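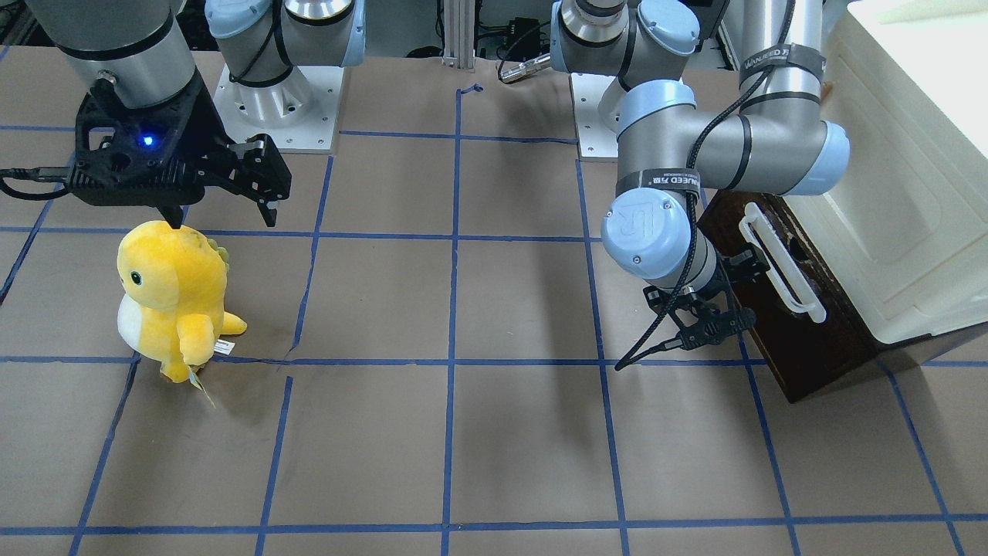 Brown kraft paper with blue painter's tape laid out in a grid

Catura Bench Paper, 900 mm roll

Brown kraft paper for covering work tables, packing benches and craft room desks. Sold by the roll. Fits the Juston wall dispenser and most other 900 mm dispensers.

Catura Bench Paper is an uncoated brown kraft with a smooth side and a slightly rougher side. Most people put the smooth side up for drawing and the rough side up for gluing. It takes pencil, marker, chalk and low-tack tape on both sides. It isn't waterproof. A small spill of paint or glue will stay on the surface long enough to wipe up, but anything left to sit will soak through.

Specifications
Width: 900 mm
Length: 185 m
Weight: 80 gsm
Core: 76 mm cardboard
Colour: natural brown
Finish: uncoated, machine glazed one side
Printing: none
Stock code: 2691

The older 75 m roll (stock code 1376) has been discontinued. We have a few left at the Ditorholm counter, marked down, pick-up only.

Fitting it to a table

Cut the sheet 100 mm longer than the table at each end. Lay it with the curl facing down and leave it overnight if you can. The first few metres off a new roll are usually flat enough to use straight away, but paper from near the core will want to spring back up.

Fold the overhang under and tape it to the underside of the table. Tape on the top edge catches sleeves and lifts. For tables wider than 900 mm, run two lengths side by side with a 30 mm overlap and tape the join along its full length.

Marking a grid

Blue painter's tape is the usual choice because it peels off kraft without tearing it, provided you don't leave it for months. Use 24 mm tape for large squares and 12 mm for small ones. Measure along both long edges first, make a pencil tick at each point, then run the tape from tick to tick. Do all the lines in one direction before starting the other. If you want the squares to be an exact size, decide whether you're measuring to the edge of the tape or to its centre and stick with it.

Tape is not included. See Juston Low-Tack, 12 mm and 24 mm.

Dispensers and cutters

The Juston wall dispenser has a serrated bar and suits rolls up to 220 mm across. The Theodorakopoulos bench cutter is the better option for anyone who needs a straight edge — it uses a sliding blade and gives a clean cut across the full width. Replacement blades are sold in packs of five. A full roll is heavy, so fix wall brackets into studs and not just into plasterboard.

Storage

Keep rolls upright and off concrete. Damp gets into the bottom end and the paper goes wavy for the first 50 mm or so. Leave the wrapper on until you need it.

Disposal

Plain paper can go in kerbside recycling. Pull the tape off first. Paper with heavy paint or glue on it goes in general waste.

Price and delivery

$104 per roll, GST included. Delivered to metro addresses in two to four working days. Regional orders go by road freight and are quoted separately, as the roll is over the parcel length limit. The price drops on orders of six or more.

Customer comments

"Lasted our art room most of a term. The old 75 m rolls were always running out. Would like it in white as well." — Daranee Siriwan

"Good paper. The end of the roll was dented on arrival and they sent another without any fuss." — Teodoro Magaña

"A bit thin for cutting on, you still need a mat underneath. Fine for everything else." — Boonmee Klinhom

Trade accounts and school orders: ask for Mirjana Radulović at the Ditorholm counter. The counter closes for stocktake in the first week of October and online orders placed then will go out the week after.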